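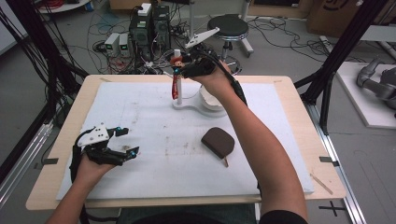
Morenike Jibrin escribe que, en las mesas de su taller, el tablero blanco acaba marcado mucho antes que el marco, y pregunta si puede pedirse por separado. La respuesta es afirmativa: el tablero de espuma de la mesa Fikon se suministra como recambio, con la referencia 679.

Mesa de trabajo Fikon
Distribución: Morkelport, Equipamiento para Aulas y Talleres

La mesa Fikon está destinada a actividades manuales con objetos pequeños: figuras de juguete, cuencos, soportes de sobremesa y piezas de imitación de alimentos. Presenta borde de madera clara y superficie cubierta por un tablero blanco de espuma, sujeto con pinzas en los laterales.

Contenido del suministro
Mesa con borde de madera
Tablero blanco de espuma
2 pinzas de sujeción
Los objetos de juego y el taburete no están incluidos.

Conservación
El tablero deberá limpiarse con un paño suave y jabón neutro. Las manchas parduscas leves no afectan a su uso. No se admitirán devoluciones de tableros recortados o perforados.

Pedidos
Los centros educativos podrán solicitar presupuesto a partir de 10 unidades. El plazo de entrega desde el almacén de Nokonville se comunicará por escrito al confirmar el pedido. Tarifa de recambios actualizada el 21/08/2023.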